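How to share a packing bench with a robot and stay on speaking terms

The arm arrived at Flusdale in September, with a manual of 300 pages and no opinion on where the tape gun lives. Everyone else on the bench had one. If you're about to get an arm of your own, start with the sorting job and do it in this order.

First, agree which compartment holds what, and write it down. We used to go by "Grażyna knows". Grażyna did know, but the arm can't ask her.

Next, put the organiser flat on the bench, open side towards the arm, and mark its corners with tape. Run the first pass with every compartment empty and at the slowest speed. Watch the dividers – a fingertip that clears the front rail can still catch one on the way in.
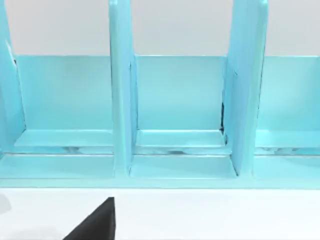

Then load one compartment only and let the arm do a short shift. Keep a person beside it who has done the job by hand. Ours was Dinesh, who used to sort up to 2,000 fittings a day and now mostly frowns at a screen. His title has grown by two words. His chair is the same.

Last, settle who stops the arm, who restarts it and who gets blamed. Put all of that on the rota before the arm goes live.

Comments

Lenuța Bălan: We skipped the tape. Don't skip the tape.

Wojciech Czarnecka: Did Dinesh get a pay rise with the two words?

Dinesh Saha: No.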